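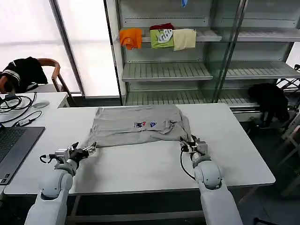 A light gray garment, partly folded on a white tabletop.

FOR IMMEDIATE RELEASE
April 21, 2023

Tenum Names Project Asks Agencies to Let People Write Their Own Names

Have you ever filled out a government form and had it tell you your name is wrong? Mine has been "invalid" more times than I can remember. I have an accent mark and two last names, and I've been shortened, hyphenated and squashed into one long word by just about every office I've dealt with.

I started the Tenum Names Project because I was tired of hearing that this is a small problem. It isn't small when your license says one thing, your birth certificate says another, and the clerk at the window wants to know which one is you!

Last December we put out a survey and asked people to tell us what happens to their names on public forms. We got 3,490 answers, far more than I was ready for (I read them at my kitchen table for weeks). Of the people who wrote in, 70 percent said at least one of their official records has their name wrong. Folks with a single name told us they'd been given "Unknown" as a first name, and then got mail addressed that way for years. Parents told us they picked a different spelling for a baby so the computer would take it. That one still bothers me.

I should say that these are people who chose to answer, so please don't use our number as a count of the whole country. I'd love for somebody with a bigger budget to do that work.

Today we are asking state and local agencies to make two changes. First, let the name box take accents, apostrophes, spaces and hyphens, and give it enough room. Second, stop making the last name required for people who don't have one. Our full report, "Vakness," is named after the town where we held our first public meeting, and it has 10 sample forms any office can copy for free. The samples were laid out with help from Forsberg, a small print shop that has put up with a lot of late changes from me.

Some offices say their systems are too old. I get that -- I've seen a few of them. But old systems get replaced, and when yours does, the name box should be on the list from day one.

We're also starting a help line in Astura for people trying to get a record fixed. It's free, and you don't have to be a member. Bring whatever papers you have, even if they don't match. Especially if they don't match.

Reporters who want the report or the survey questions can write to the Tenum Names Project press desk. And please, check how you spell people's names before you print them.

###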